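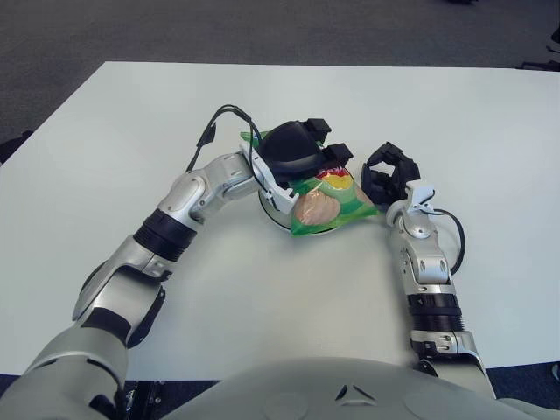 White table.

PUNOW BUILDING, SECOND FLOOR
General safety checklist, with comments
Walked by: Agnes Lennox
Follow-up: Yara Zein

1. Exits clear and unlocked
Pass. The east stairwell door opens all the way again. The holiday tree has moved to the copier room, where it blocks only the toner.

2. Exit signs lit
Fail. The sign by the kitchen is lit on one side, so it works fine for people leaving the kitchen and not for anyone heading toward it. Bulb on order from Jenis.

3. Fire extinguishers charged, tagged, mounted
Partial. All charged. The one outside the mail room is standing on the floor next to its bracket. I hung it up. It was on the floor again by 3 p.m. Whoever is doing this, please come see me. The bracket is fine.

4. Tables and work surfaces stable
Pass. The big white table got the push test at each corner and didn't move. The Jiang folding tables are another story. One has a leg lock that slips, and it now wears a red tag. Please don't take the tag off because you need a table.

5. Floors and carpet
Pass with comment. Dark gray carpet hides coffee very well and also hides the lifted seam by the supply closet. I found the seam with my foot. Taped for now, glue to follow.

6. Power strips and cords
Fail. 2 power strips plugged into other power strips, same desks as last time. Space heater under one of them, rated 1,500 watts according to its label, plus a mug warmer. Heater unplugged and left with a note. The note has been answered, in pen, and not politely.

7. Storage and shelving
Partial. Archive shelves are posted for 500 pounds each. Top shelf holds the Plusix binders, which no one has opened in my time here and which weigh what you'd expect. Move them down before somebody pulls one out from a step stool. Ceiling clearance under the sprinklers is good everywhere else.

8. First aid kit
Fail. Plenty of eye wash. No bandages of any normal size. One instant cold pack, already used and put back in its wrapper with some care.

9. Kitchen
Pass, barely. Toaster crumb tray emptied during inspection. I'd rather not discuss it. Microwave door closes on the second try - Yara is pricing a new one.

10. Evacuation map posted and current
Fail. The map shows a wall that came down before I was hired. Corrected copy goes up once it's printed.

Open items to Yara: 2, 3, 5, 6, 7, 8, 10, and the folding table from 4.
Recheck: items 6 and 8 first, without notice.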